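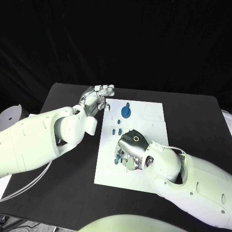 Fogh Blackout Curtain, made to measure

We have been sewing the Fogh in our own workroom since the shop opened, and it is still the curtain we end up recommending to most people who ring us about light. It is a plain, heavy, black cotton curtain with a brushed back, and it hangs in deep, soft folds without any fuss. Our customers put it up in bedrooms, behind small stages, across draughty hallways, and in one case (hello, Pylyp Melnychuk, and thank you for the lovely letter!) all the way round a home darkroom in Urkley.

The cloth is woven for us in one weight only. It's thick enough that you can hold it up to a window at midday and see nothing through it, but it still gathers nicely by hand, and a single person can hang a pair if they have a steady stepladder and a bit of patience. We do ask you to let it settle for a few days before you decide about the hem. Cotton drops a little, and we would much sooner you pinned it up and lived with it for a while than sent it back to be shortened twice.
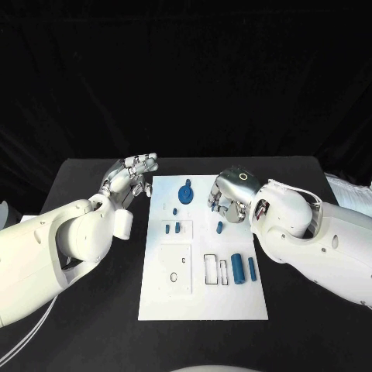 Choosing a heading is the part people worry over most, so let me try to make it easy. Pencil pleat suits nearly every track and pole, and it's what I have at home. Eyelets look smarter and slide very well, although they do leave a small gap at the top where light creeps in. The tab top is really for doorways, where you only want to keep the cold off. If you are still torn, send us a photo of your window and Dagný Brøndum in the workroom will write back with her opinion, which is usually a firm one.

Sizes and details

Standard width: 2000 mm per curtain
Drop: cut to your measurement
Headings: pencil pleat, eyelet, tab top
Hem: double turned, 4 cm, weighted at the corners
Colour: black
Care: cool wash, line dry, warm iron on the back
Price: £57 per metre of drop, making up included
Making time: 3 weeks

Tie-backs are sold separately, and so is the Gestus track, which we like because it bends round a bay without kinking. Matching thread comes free with every order, tucked into the bag with the hooks.

Please measure from the track or pole, never from the top of the window, and write the drop down before the width. Small swatches are free, and we can post them with a Plivomik lining sample if you would like to compare the two side by side on your own sill.

Prices last checked 1 April 2025.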